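3 研究方法

3.1 研究地点与样本

本研究的资料来自埃斯蒙特(Esmont)和乌尔内斯(Ullness)两个城镇的小户型租住家庭。两地的住房存量差别较大:埃斯蒙特的出租房多为旧式联排住宅分割而成,房间狭长,厨房与起居空间之间往往只隔一道半墙;乌尔内斯的出租房则以近年建成的集中式公寓为主,户型统一,储物空间在交房时已经固定。选择这两处,是为了比较住户在可改动与不可改动的储物条件下如何安排小件物品。

问卷共发放1,710份,通过两地的物业公司和社区图书馆投递,收回有效问卷500份。回收率偏低,主要原因是埃斯蒙特的部分地址在投递期间处于换租状态。问卷内容包括住户人数、居住时长、常用物品的存放位置、寻找物品的频率以及对现有收纳方式的满意程度。满意程度采用五级量表,其余题目为单选或填空。问卷于7月发出,回收工作在次月结束,逾期寄回的问卷没有计入。

在有效问卷中,我们又选取14户进行入户访谈,其中埃斯蒙特8户,其余在乌尔内斯。选取时考虑了居住时长和住户人数的分布,没有考虑收入。访谈在住户家中进行,先由住户带领访谈员走一遍住所,再坐下来回答半结构式问题。访谈录音经转写后由两名编码员分别编码,分歧处讨论后确定。

3.2 “暂放面”的界定

既有研究多把家庭储物分为封闭式与开放式两类,前者如柜子和抽屉,后者如搁板和挂架。这一分法便于统计容积,但不容易解释访谈中反复出现的一种情况:大量小件物品长期停留在桌面、台面或窗台上,住户却不认为它们已经“放好”。本文把这类水平表面称为“暂放面”。暂放面的判定依据有两条,一是住户自己把该处物品描述为还没有收起来,二是同一处在两次以上的叙述中承担过不同用途。

按照这一界定,餐桌是最常见的暂放面。在人口较少的家庭中,餐桌兼作书桌和分拣信件的地方;在有学龄儿童的家庭中,餐桌还要在放学后到晚饭前让给作业。受访者谈到餐桌时,常用时间来划分它的用途,早上七点以前归谁,晚饭以后归谁,界线相当清楚。相比之下,茶几的用途较少随时间变化,物品堆积却更久。

3.3 收纳盒的使用

多数受访家庭使用某种带分隔的收纳盒。住户购买收纳盒的理由大体一致,希望把零散物品集中到一处,但实际使用方式差异明显。我们将其归为两种类型。

第一种是按物品种类分格。住户在购入时就为每一格指定了内容,例如文具、药品或充电配件,并在之后尽量维持。这种方式在乌尔内斯更为常见,可能与当地公寓的抽屉尺寸统一有关,住户可以按抽屉内径选购成套的盒子。有受访者表示,分格确定以后,家里其他人放错位置会引起争执,因此又在盒边贴了标签。

第二种是按使用频率分格。住户把每天要用的东西放在离手最近的一格,其余物品往后推移,格内种类混杂。埃斯蒙特的受访家庭多属此类。由于旧住宅中的柜体深浅不一,收纳盒常常放不进柜子,只能留在桌面上,暂放面于是被固定下来,成为事实上的储物位置。几位受访者提到,盒子刚买来时打算放进柜里,后来习惯了伸手可及,就不再移动。

两种类型并不互斥。有的家庭在厨房按种类分格,在玄关按频率分格。编码时以住户叙述中所占篇幅较多的一种为准,无法区分的单独列为混合型。

3.4 与居住时长的关系

在居住不满一年的家庭中,收纳方式变动频繁,受访者常能说出两三次较大的调整。居住时间较长的家庭则较少主动调整,变动多由外部事件引起,如家庭成员增减、家具损坏或房东更换厨柜。问卷结果与访谈基本一致:居住时间越长,报告“经常找不到东西”的比例越低,但对收纳方式的满意程度并没有相应提高。一种可能的解释是,住户熟悉了物品的位置,却仍以理想中的整洁状态来评价自己的住所。

本节的讨论沿用了坎巴(Khaemba)住房调查中的户型分类,以便与该调查的面积数据对照。伊斯图拉(Istura)地区的同类资料因统计口径不同,没有纳入比较。

需要说明的是,台面颜色和材质在问卷中没有单独设题。访谈中有住户认为浅色桌面更容易显脏,因而收拾得更勤;也有住户认为浅色桌面使房间显得宽敞,少量杂物并不碍眼。这些说法数量有限,尚不足以形成结论,留待后续研究处理。

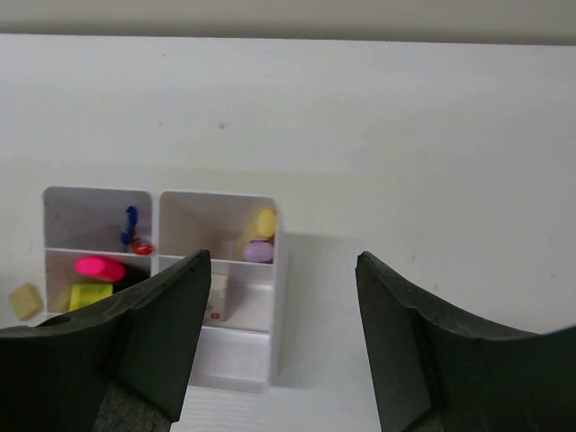
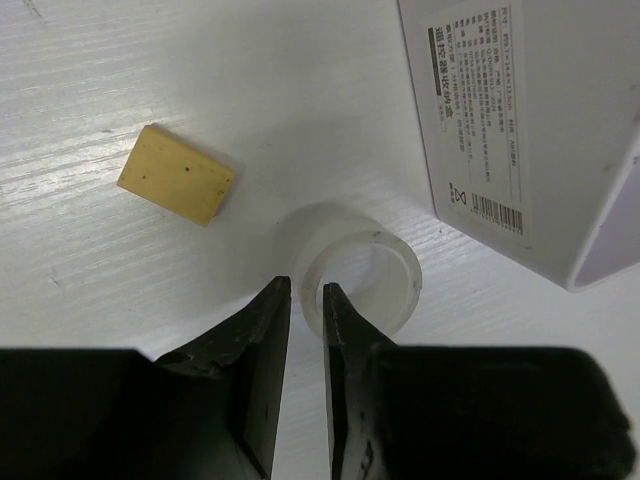

图3 白色桌面。上图左下方为两个并排放置的白色分格塑料收纳盒;下图桌面可见浅淡的横向木纹。

4 结果

4.1 暂放面的数量与分布

按上述界定,受访家庭均报告了至少一处暂放面。埃斯蒙特的暂放面集中在厨房与起居空间的交界处,乌尔内斯则多见于入户门附近。两地的差异在控制住户人数之后仍然存在。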